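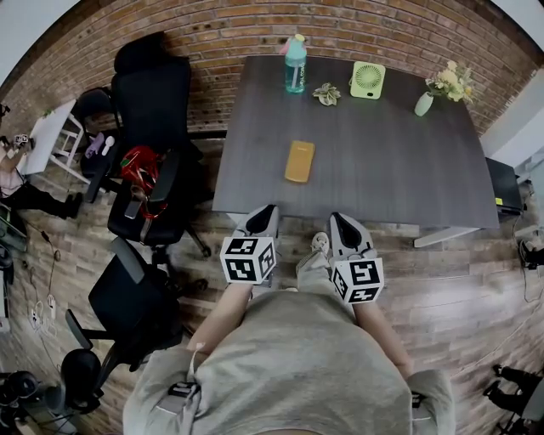
Table 14, brick wall end, Tuesday, before clearing.

Workshop notebook, Gindinton building, ground floor
Entry: November, Tuesday. Opened 09.05.

Purpose of entry. To record the condition of the small-items table and the seating at the brick wall end, and to set out the arrangement proposed for the remainder of the month. Colleagues who use the room in the evening are asked to read the section on chairs before moving anything.

1. The table

The dark grey table remains in its agreed position in front of the brick wall. It was moved out from the wall last month so that the cleaners could reach the skirting, and it is to stay where it is until the Plekitz order has been delivered and unpacked.

The row along the far edge is at present, from the left: the teal water bottle with the pink lid, the small green succulent ornament, the lime-green desk fan, and the pale green bud vase with the yellow and cream artificial flowers. The flat yellow piece lies by itself in the middle. It has no entry on the stock sheet and I have not assigned it one. If it is a sponge it belongs at the sink; if it is a case for a telephone it belongs to somebody, and that person is invited to collect it.

The order of the row was discussed at some length on the previous occasion. The view of the Tshabalala side of the room was that the tallest items should stand at the two ends. I have no objection, but would note that the fan is the item most often borrowed, and that the vase is the item most often knocked when someone reaches for the fan. I propose to exchange the fan and the ornament, so that the fan stands next to the bottle and the ornament next to the flowers. To be tried for one week.

The flowers should be dusted with the soft brush and not rinsed. The previous bunch was rinsed, and the dye came off on the cloth.

2. Chairs

The agreed number of chairs for the left-hand side of the table is three. All are of the black office pattern on castors. The chair in the middle has a red bicycle helmet on its seat with the strap hanging over the armrest. Helmets and bags have been raised in this notebook before. Hooks are provided in the passage – six of them, of which two are generally in use – and a chair with a helmet on it is a chair that cannot be sat upon.

The chair with the loose left armrest has been tightened with the 5 mm key. It will require attention again before the end of the month. The thread is worn, and a replacement bolt should be added to the next Prollia order under the seating code. The Prollia minimum order is 100, so the bolt will have to wait until the felt pads and cable ties are also needed.

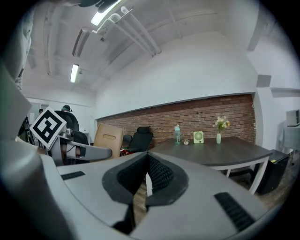
Packing material is the second matter outstanding. The rule has been that flattened board goes to the store on the day it is opened, and in the first half of the month this was done without reminders. It has since lapsed. The cardboard panel with the oval handle hole, upright between the two high-backed chairs, should be treated as storage material and taken through with the rest – it is a sound piece with a usable hand-hold, and I should like it kept for the base of the long crate. Panels without a hand-hold may go to recycling. No panel is to be left where a chair must be pushed back against it, as the corners soften quickly and the board is then of no use to the packing bench.

3. Floor

The grey and brown plank flooring was swept at the start of the session. Felt pads are to be checked under the table legs. The castors have left faint marks along two of the boards nearest the wall, which came away with warm water and a little washing-up liquid. The stronger cleaner in the store is not to be used on this floor; it left a dull patch by the sink which has not recovered.

4. Costs and stock

Spend against the room budget to date is 3,843, including the flooring but excluding the Plekitz delivery, which has not been invoiced. There is enough left for the bolts and for one further set of hooks, should the helmet question not resolve itself.

Actions
Exchange fan and ornament; review next Tuesday.
Yellow piece to the sink or to its owner.
Helmet to the passage hooks.
Cardboard panel to the store, marked KEEP.
Armrest bolt, felt pads and cable ties to the Prollia list.
Ask Plekitz for a delivery time, morning if possible.

Notebook returned to the shelf by the door.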